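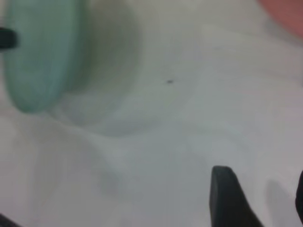
The Good Side of the Table

A story by Elin Rosser

The man from Stotum had a word for us, and the word was "teammates." He used it on the arm too. He stood by the returns table at Brannigan with his jacket over his shoulder and told us that our new teammate would be doing the dull part so that we could do the interesting part.

"Which part's the interesting part?" said Gwilym Gethin.

The man laughed as if that had been a joke. Gwilym went on looking at him.

Brannigan rents out dishes. If you got married anywhere between Trultport and Redport, you probably ate your chicken off one of our plates. The crates come back on the truck and somebody has to take everything out, look at it, feel around the rim for chips, and send it left or right. Left goes to the washer, right goes to the bin. I had done it for eleven years, and my thumb could find a chip before my eye did. Gwilym was faster than me but he talked more, so it evened out.

They put a white cloth over the table for the arm. It was supposed to help it see. Within a day the cloth had wrinkled, and Lahcen Farouk, who was the only one of us under thirty and had therefore been made Cell Supervisor, was told to smooth it out between crates. So that was one interesting part. Another was picking the crumbs off. A crumb could hold things up for a good while. The arm would come down over the cloth, stop, go back up, and come down again in the same spot, like my mother looking for her glasses.

"It's thinking," Lahcen said.

"It's looking at a crumb," said Gwilym.

Lahcen had a screen on a stand where he could see what the arm saw. I didn't care for it. I had assumed, from the price, that it would see better than I did, but half the time what came up was fog with a color in it. He got used to it. He'd say "cup" or "bowl" under his breath before the arm had made up its mind, and he was nearly always right, and I asked him once whether Stotum was paying him for that.

"I'm just confirming," he said.

"So you're doing the sorting."

"I'm confirming the sorting."

Bleddyn Kemeys ran the building. He was a decent man who had never been able to say a bad thing in person, so he said them on paper. The paper went up by the time clock. It was dated 25 February 2021 and it said that the arm would handle 2000 pieces a shift by the end of March, and that staffing on returns would be "adjusted to reflect this." Somebody had drawn a plate underneath with a sad face on it. I think that was Eifion, from the trucks, but he never admitted it.

I read the thing through before I clocked in and again when I clocked out. It didn't improve.

I should say I wasn't against the arm. People like to tell this kind of story with somebody throwing a wrench. My wrists hurt. In the winter they hurt enough that I opened jars by hitting them on the counter. If a machine had come in and lifted the crates, I would have baked it a cake. But the crates still came in on Eifion's shoulder and got opened by Gwilym, and the stacks still got carried off by me. What the machine had taken was the part where you stood still with a cup in your hand and decided about it. That was the only part I had ever been any good at.

I said this to Bleddyn. I went up to his office and said it fairly well, I thought.

"You'll be moving into quality," he said.

"I was in quality. That's what it was."

"We never called it that, though," said Bleddyn, and wrote something down.

So I sat next to Lahcen for a week, in quality, and looked at the fog.

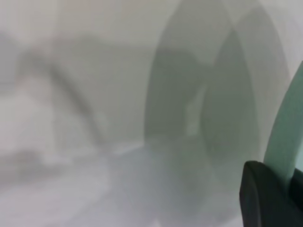
Wrist view, returns table. The green is the finger pad; most of the rest is blur.

The trouble with the chips came up slowly. A chip on a rim is a small thing, and you feel it more than you see it. The arm's fingers had pads on them, but whatever the pads felt, it wasn't that. The Stotum man had been careful when we asked. He said rim defects were "on the road map." Gwilym asked him where on the map we were now, and he said it was more of a figure of speech.

In the meantime the chipped ones went left with everything else, got washed, and went out again to weddings. Then the phone calls started. A woman in Redport had cut her lip on a cup during the toast. She wasn't angry, which made it worse. She'd saved the cup for us in a napkin. Eifion brought it back on the truck and handed it to me instead of taking it upstairs. I ran my thumb around it and there it was, on the side away from the handle, no bigger than a grain of rice.

"Would you have got that?" Eifion Wynne had driven for Brannigan as long as I'd worked there and I don't believe he had ever asked me about my job before.

"With my eyes shut," I said.

"Well, tell them that."

I did tell them. I put the cup on Bleddyn's desk with the napkin still around it. He looked sick. He called Stotum while I stood there, and I could hear the man's voice, cheerful as a radio in another room. When Bleddyn hung up he said they were going to send a setting.

"A setting," I said.

"It'll slow it down a bit. And they recommend a manual touch check. After."

"After the arm."

"As a second stage." He had the grace to look out the window. "I thought of you."

Which is how I came to be standing at the end of the returns table again, that same spring, with a cup in my hand. The arm picked up a piece, took its time, and set it down. I picked up the same piece, ran my thumb around it, and sent it left or right. Gwilym opened crates at one end. Lahcen sat between us with his screen, confirming. On the first full shift we did it that way I found 24 chipped ones, all of them passed by the arm, and I wrote the number on the sheet they'd given me in the biggest figures that would fit in the box.

The sheet went to Bleddyn, and from Bleddyn to Stotum, and I felt pretty good about that until Lahcen told me what they wanted it for.

"Every one you catch goes in," he said. "They match it up with the pictures. That's how it learns the chips."

"From my sheet."

"From your hands, kind of. They're really happy with you. The guy said you're the best labeler they've got."

I looked at the arm. It had come down over the cloth and stopped. There was a crumb there.

I thought about it on the bus. I thought about it for a good many buses. I could write down fewer than I found. I could write down some that weren't chipped at all, and let them chase those. I had a cousin who'd trained his own replacement at a call center, and he had been very thorough about it, out of pride, and had made her a binder. I'd always thought he was a fool. Now I could see how you'd end up making the binder.

Gwilym's view was that I should ask for more money. He had it worked out that a labeler in an office got more than a woman on returns, and he wanted me to go up and use the word.

"Say it to him. Labeler. See what his face does."

So I went up the stairs with the sheet in my hand. It said 182 by then, for the week. Bleddyn was on the phone and held up a finger for me to wait. I could hear that it was the cheerful man again. I sat down in the chair across from him, which I'd never done before without being asked, and put the sheet face down on my knee, and kept my hand on it.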